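Projects > Brarkorine > Gripper Comparison > Minutes

Gripper and camera comparison, June meeting
Chair: Touran Dehghan
Minutes: Hortensia Lucero

1. Controller settings
The Clitel controller stays at 500 Hz for all simulated runs. T. Dehghan asked that the Nuttall controller be logged at the same rate before any comparison is written up. Agreed.

2. Run count
272 simulated runs are complete. 54 were set aside for missing joint logs and will be repeated with the same seeds. No change to the finger model until the repeats are in.

3. Camera views
Head and wrist views were reviewed together. H. Lucero noted that the head view is tilted and that the tilt must be recorded in the camera file – the Plistudow import currently drops it.

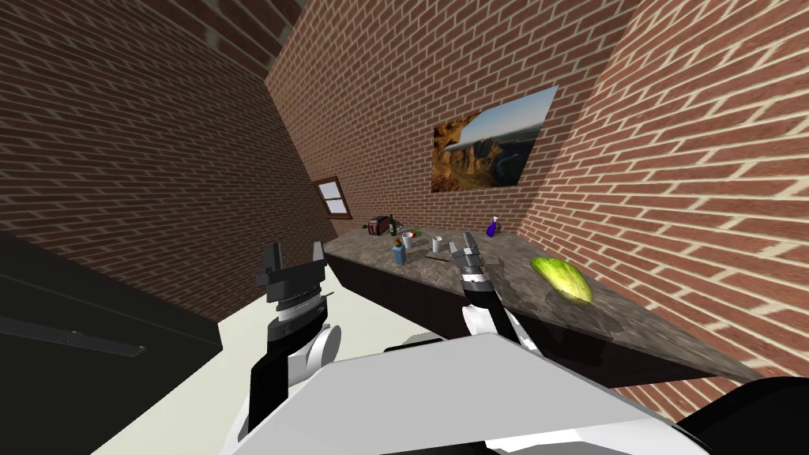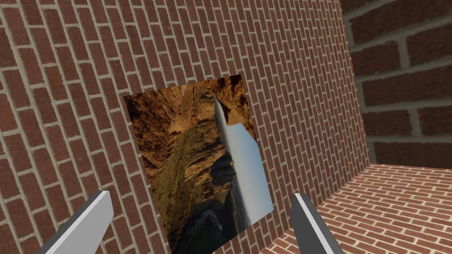 Simulated room, brick walls

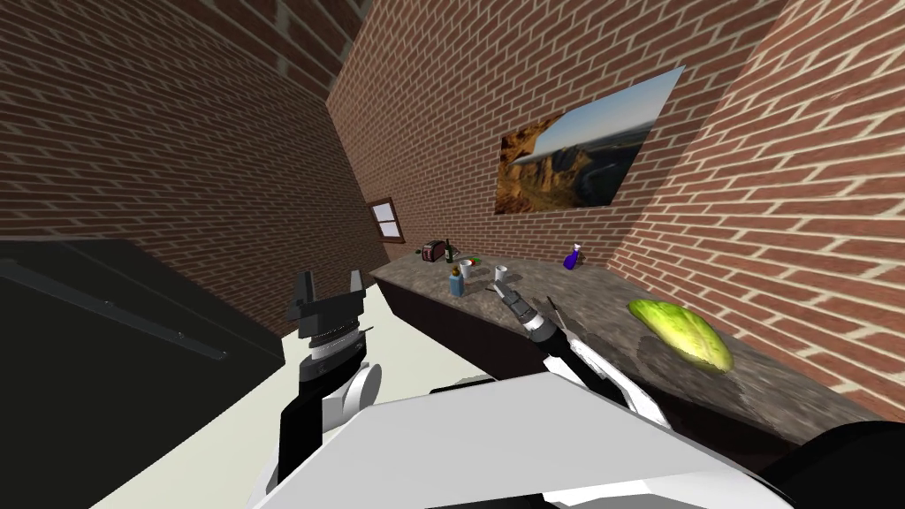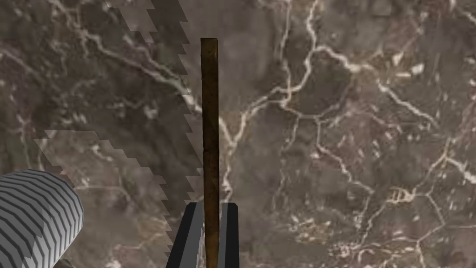 4. Finger opening and approach
Discussion moved to how finger opening should be reported for the two controllers. Clitel gives the commanded value and Nuttall the measured one, so the columns in the results table can't be compared as they stand. H. Lucero proposed measured opening throughout, with commanded opening in a separate column. The wrist view with the wooden stick between the two fingers was taken as the reference for labeling left and right finger in that table. Contact is to be read from the simulator log and not judged from the view. T. Dehghan will revise the template – version 2 to be circulated before the repeat runs start.

5. Actions
TD: results template, Nuttall logging rate
HL: camera file, Plistudow import, repeat runs

Recent items
Brarkorine: joint log format
Clitel controller setup notes
Wrist camera calibration, minutes
Finger model change requests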